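Speaker notes – Bendell cell, the August stop
December 17, 2018

Opening. Skip the welcome, they've had two talks already. Start with the number: 200 runs logged, 159 marked as good. Ask the room what "good" means. Wait. Someone will say "the block moved." Let them.

Then tell them what the log leaves out. In 8 of those good runs the rod was set lower than it should have been and pressed on the board before it started to push. The software saw a block end up near its target and gave it a tick. I don't call that a pass. I call it a fault with a happy ending.

Keep the setup short. Arm, rod, maple board on the pegboard table, colored blocks. The rod pushes, it doesn't grip. The only thing keeping it off the wood is a height value typed in by hand, and the gap is small.

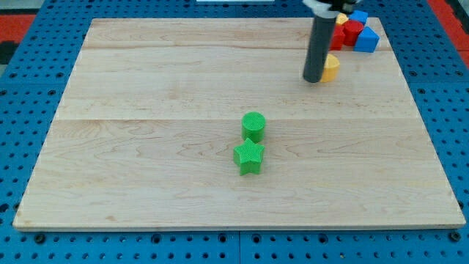 Jailson Coutinho wrote back after the first draft of these notes that I was making too much of it: the force limit tripped at run 98, the arm stopped, so the safety system did its job. Read that out, it's a fair point and half the room will agree with him.

My answer. It tripped once. The other contacts stayed under the limit and went on as if all was well. A limit that catches the worst case tells you very little about the ones just below it. Also, the limit was the one Magagula shipped with the controller, and I have yet to meet anyone on our side who checked it against this rod.

Cause, as far as we know. The rod was swapped and the height was not measured again. Heloísa Fontes thinks the mount slipped as well. She may be right – I haven't seen proof. Say so.

What we changed: measure the rod after every swap, log contact force for every run, stop on any touch with the board. Cuneck want to sell us a sensor for this. Maybe. Ask them for failure data first.

If short of time, drop the Cuneck part. Questions go to me, wiring questions to Nayara Medeiros.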